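Morkley Table Linen Sizes – readme

Measurements for household tablecloths, runners and table covers, one row per cloth. Plain CSV, opens in anything. 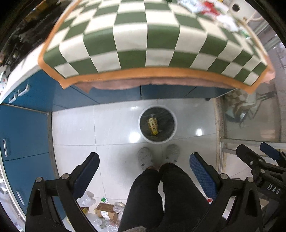
The main thing this file is for is drop, meaning how far a cloth hangs past the table edge. Shops list the flat size and leave you to do the math, and the math goes wrong once a cloth has a border or sits over another one. Take a green and cream check with a wide orange border, pointed corners, and a pink cloth hanging out underneath. Two drops there, and the lower one has a wavy edge so it depends where you put the tape. We record the top cloth and the under cloth as seperate rows and link them with pair_id. Border width gets its own column.

What's in it

811 rows in the main file, cloths.csv
138 of those are half of a layered pair
tables.csv – the tables they were measured on, joined by table_id
notes.txt – odds and ends, read it if a number looks wrong

Columns in cloths.csv

cloth_id – just a number, gaps are fine, deleted rows don't get reused
length_cm, width_cm – laid flat, not pulled
drop_cm – longest side, from table edge to hem, at the middle of the side
corner – square, pointed, round or unknown
border_cm – 0 if no border, blank if not measured
edge – straight, wavy, fringed, other
pattern – check, stripe, floral, plain, other
washed – y / n / blank
pair_id – blank for single cloths

Wavy edges: measure to the lowest point of the wave. Early rows went to the middle of the wave, those have old_method = y. Don't mix them when working out averages.

Where it came from

Three batches. Morkley is the original set, done by hand with a sewing tape. Rorkex was added later and came in inches, converted to cm and rounded to the nearest half. Histcombe is the newest, added in October, mostly secondhand cloths so expect shrinkage. Source is in the batch column.

Known problems

Washed is blank for most of Rorkex. Cotton shrinks more in length than width in our rows but don't lean on that, too many blanks.

Oilcloth and vinyl are in there as fabric = coated. Filter them out if you want drape, they stick out at the corners and the drop comes up short.

Anything over 200 cm wide was measured folded in half and doubled. Fold error is small but its there.

Round tables – drop is fine, corner column means the cloth not the table. Gets asked a lot.

A few patterns marked other should be check. Gingham got typed in as its own thing and then lost in a find and replace. Fixing as I go.

Using it

Start with the drop calculator in the Catacutan folder. Put in table length, width and the drop you want, it lists the cloths that fit. Doesn't handle ovals yet. Files over 2000 rows will be slow, it's a spreadsheet.

Free to use and change, keep the batch names in if you pass it on. Corrections welcome, send the cloth_id and the new number, and say where on the hem you measured.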